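Skistgate Student Robotics Club Opens Two-Arm Challenge Season With Trash Bag Task

Saturday, January 25, 2020

SKISTGATE – The Skistgate Student Robotics Club has opened its season with a new entry for the Kelmont Two-Arm Challenge, a student competition in which teams program a pair of robot arms to do ordinary household and office jobs. The club's entry has the arms handle black plastic bags and work toward lining a wastebasket.

Eight students are on the team this year. They meet twice a week after class and on some weekends. The club has drawn 70 members over the years from the engineering and computing programs, and most of the current team joined last fall with no background in robotics.

Under the Kelmont rules, each team picks one task from a published list and is scored on completed runs, time and how few times a person has to step in. Lining a wastebasket has been on the list since the first season.
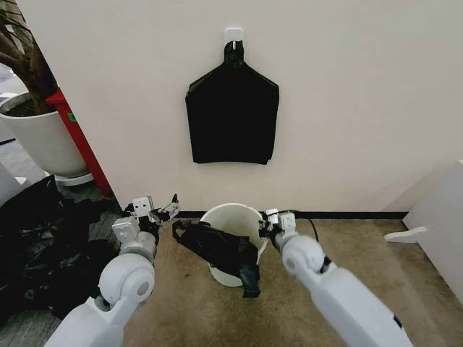
"The students wanted something everyone does at home without thinking," said Slamet Ngau, faculty adviser to the club. "A thin plastic bag does not keep its shape. You can't tell the arm to go to one spot and expect the edge of the bag to be there. They spent the first month just on getting hold of it."

The team split the job into stages: taking a bag, finding the opening, spreading it and fitting it over the rim. Each stage has two students assigned to it, and the pairs trade places every few weeks so that all members learn the full task. Grip position has taken up most of the practice time. Students write up every session in a shared log, including the failed tries, and the log counts toward the competition's documentation score.

The club has set a goal of 1000 logged practice attempts before the final. As of this week the log stands at 940. 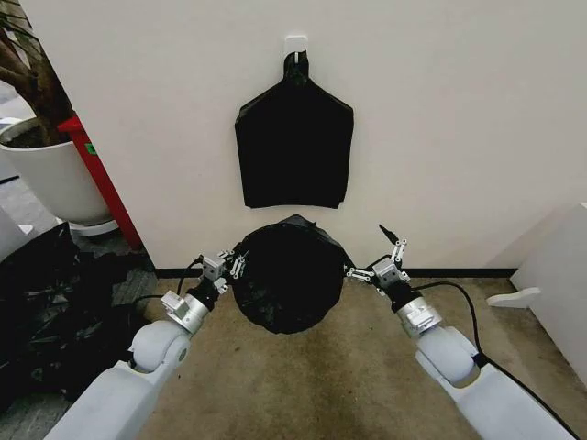
The left and right grippers at work on a bundled black bag during the Skistgate team's practice.

Support for the season comes from Drostitz, a local equipment supplier, and from the Sembiring Fund for Student Projects. Drostitz is providing replacement parts and one afternoon a month of technical help. The Sembiring grant covers travel and the entry fee.

The team will continue with the same task through spring. Work over the next few weeks will focus on the two arms moving at the same time – at present the program often has one wait for the other – and on shortening the pause before each grip.

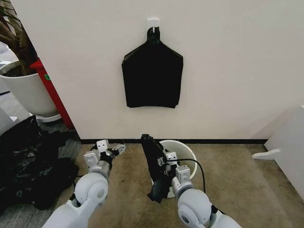 "We have runs where the first half goes well and then the bag folds over on itself," Ngau said. "The students go back to the log, change one thing and try again. That is most of what the club does."

The Kelmont final takes place in June. Teams will have one practice day at the venue before scored runs begin, and results will be posted the same evening.

Skistgate students from any program may join the club, and no programming experience is required. New members are paired with a current team member for their first four meetings. Sign-up sheets are available at the engineering office, and interested students can also come to any regular meeting.

About the Skistgate Student Robotics Club
The club is a student-run group open to all enrolled students. It enters one competition each year and holds an open practice at the end of each term.

Media contact: Slamet Ngau, Faculty Adviser, Skistgate Student Robotics Club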